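Home cooks wanted for the Pratine supper club

Hello, I'm Morena! I run a little supper club called Pratine with my friend Guido Guerra, and we're after 3 people to join us from May. You don't need any training (I haven't got any) – just a love of feeding people and a fairly thick skin when the soup gets sent back.

What you'd be doing

Each of you would plan and cook one course a month for 17 guests, with me or Guido helping out. We pay for all the ingredients and give you £532 for the season, paid in 2 parts. Guido is fussy about chopping, so expect to be shown how he likes his onions. I've given up arguing. 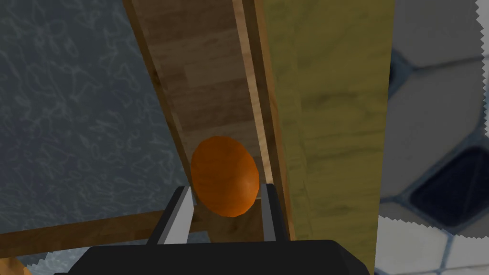

Who we'd like to hear from

Anyone over eighteen who cooks at home and can spare an evening a month. We'd love more puddings, and I'm dying to find someone who knows their way round dumplings. If you're shy, that's fine, as you needn't come out and talk to the guests. If you've got allergies, tell us early and we'll work the menu round you.
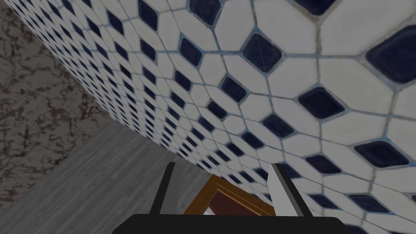

How to apply

Write to me with a dish you make often and who taught you to make it. A few lines will do – please don't send a CV! Get it to me by 10/4/23 and I'll ring everyone back, even if it's a no. Ruba Hamdan can answer anything about money or travel costs.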